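Notebook, June, sim bench. Teleop demos for the grey case task

Started a bit after 10 with Branislav on the hand controller and me on the recorder. Target is 200 accepted demos of the approach and grasp before we hand over to Lovisa for training. We had 100 at the end of the last session, and Branislav added 19 this morning that I'm happy to keep.

Main trouble is still the approach. Branislav tends to come in with the case off to the left of the gap and correct late, so the recording has a long sideways drift just before he closes. Randi looked at the traces and thinks the policy will copy the drift. I agree. Asked him to line up higher and then descend straight, even if it costs time.

Wrist view with the fingers open, two grabs from the sim:

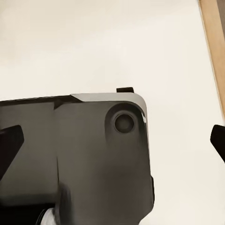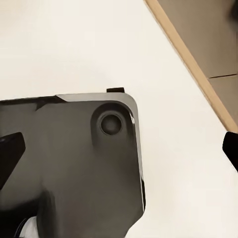 Wrist view, both grabs: case left of centre, right finger over bare table. Round feature and small black tab both in view.

The round feature is a decent thing to steer by. Branislav says he uses the tab on the top edge instead, as it shows up better against the white. Either is fine by me so long as he sticks to one for the whole batch.

Controller scaling: dropped it one step after the break. Slower across the table but far less overshoot. Birger wanted it put back for the long moves, so we now switch by pedal. Pedal presses go into the log as their own channel (check that the export script doesn't strip them, it did on the Brunby set).

Episode 1055 is bad. Recorder stopped before the fingers closed. Marked as reject, file left where it is.

To do:
- rerun the drift check on the first 100
- ask Marisol whether start poses should be randomised further to the right
- new foam for the controller grip

Lab notebook, Skastthorpe sim bench | Contact: Randi Sjöberg | Back to top
2 comments | 0 shares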